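Teaching a pick-and-place by remote control: marker keeps hanging up on the cup rim

4 min read

Hi all, first time posting in the teleop section, so be gentle. I'm working through the beginner course from Bolow and I'm stuck on the lesson where you put a marker-type thing into a pencil cup. I drive the arm with a hand controller (the cheap kind with a trigger for the gripper), record my runs in the simulator, then train on them overnight and see what comes out.

What comes out is bad! The trained arm goes to the right place, more or less, and then it pokes the rim of the cup and sits there pushing. Or it lets go way too early and the thing ends up on the table. I recorded 40 runs over two evenings and every one of them ended with the stick in the cup, so I figured I'd done my part.

Things I've already tried:

- Slowing everything down. My runs got longer and the results got mushier.
- Throwing out the runs where I bumped the rim. Only a handful left the set, and I couldn't see any difference.
- Training longer. It went 2,350 steps past where the lesson says to stop and came out about the same.

So is it my driving, or is it the amount of data? Before I sit down and record another big pile of these I'd like to know I'm not just recording the same mistake again. I'm also not sure if I should be keeping the gripper straight up and down. Mine tends to come in tilted because that's how my wrist wants to sit.

MarkerWoes

tilde_kettle

Could be your driving, could be the data, probably a bit of both. I had the exact same rim problem on the same lesson and what fixed it for me was going in at the same tilt every time. Doesn't need to be straight up and down. A slanted gripper is fine as long as the rod is lined up with the opening and you aren't changing your mind halfway down.

What I do now, in order:

1. Grab near the top end. If you grab in the middle, your fingers get to the rim before the rod is in far enough to stay put, and then you have nowhere to go. In my run here the fingers are close to the top, so there's still plenty of rod below them at the cup.

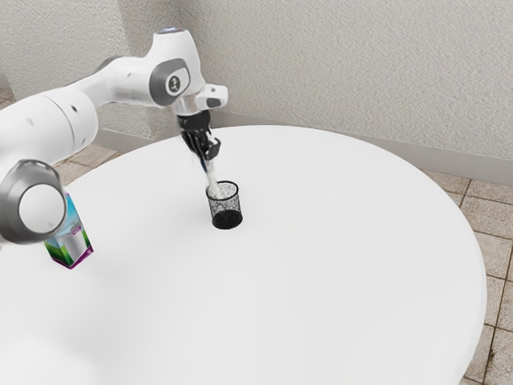 2. Stop for a beat over the cup. I mean a real stop, hands off the stick. Without it the model learns one long swoop, and a swoop is what clips the rim.

3. Go down in one move. If you miss, back all the way up and do it again from the stop. Don't wiggle. I used to wiggle like crazy, and guess what my trained arm did — it wiggled, next to the cup, forever.

4. Let go low. The cup is see-through mesh, so use that! Swing your view around until you can see the lower end through the side, and don't open the fingers until it's down near the bottom. Then lift straight off before you head home.

Also, 13 good runs taught mine more than the giant folder I had before. I'd start a fresh folder and leave the old one out completely for the first try. You can always add the old ones back later and see if it gets worse (mine did).

One more thing, check whether your runs all start with the cup in the same spot. Mine did, and the arm got nice and confident about that one spot and was hopeless when I scooted the cup over by a hand's width.

GripperGus

get more data. works for me

slowhands_52

I help out at the evening robot club in Isbridge and we see this one with nearly every new person, so I'll add to what tilde_kettle wrote, which I mostly agree with. The part I'd push on is the letting go.

When you drive by remote you have a small lag between your thumb and the fingers. You get used to it and start squeezing or releasing a hair early, and you don't notice you're doing it. The recording notices. Play back a few of your runs slowly and watch only the fingers. If they start opening while the hand is still moving down, there's your stick on the table. We tell people to stop at the bottom, count 2 in their head, and then release. It feels silly and it makes the runs a little longer, but a pause with a purpose is a different thing from driving the whole run slowly, and I think your "mushy" result came from the second kind.

About the tilt, I went back and forth on this for ages. Our arm at the club is one you can also move by hand (you hold it and push it through the motion), and people who teach it that way nearly always come in slanted too. It's just comfortable. I quit correcting it. What I do correct is the last little bit above the rim, where people turn the wrist and go down at the same time. Turn first, then go down.

As for the carton on the left side of the table in that lesson, leave it where it is for now. Folks on the Greltmont boards like to shuffle the extra stuff around right from the start, and maybe they have a point, but I'd get the cup part solid first and change one thing at a time.

I redid the lesson myself last night so I could compare with yours, using the stop and the count. Here's how far down I like to be before I even think about the trigger. You can make out the lower end through the mesh, nearly at the floor of the cup, with the fingers still closed just over the rim.

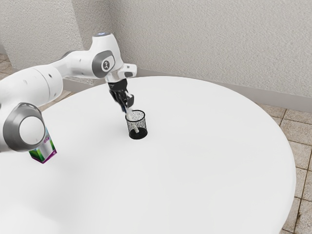

Isbridge, Aug 19, 2024

Adding on after sleeping on it. I trained on last night's runs and it's better at the rim than my old set, though it still hangs up now and then when the cup is far over to the right. I think that's me not recording enough over there, so that's where my next batch is going. If you do the same, spread your cup spots out on purpose — pick them before you sit down, or you'll drift back to the easy one in the middle like I do.

To answer what you asked at the top: don't record another big pile yet. Record a small set, train, watch where it fails, then record more of that exact failure. We're running the lesson again at the club in September, and I'm happy to put up our settings once we have them sorted. Which controller are you on, by the way? The older MacRitchie ones have a sticky trigger, and that alone could explain some of your early drops.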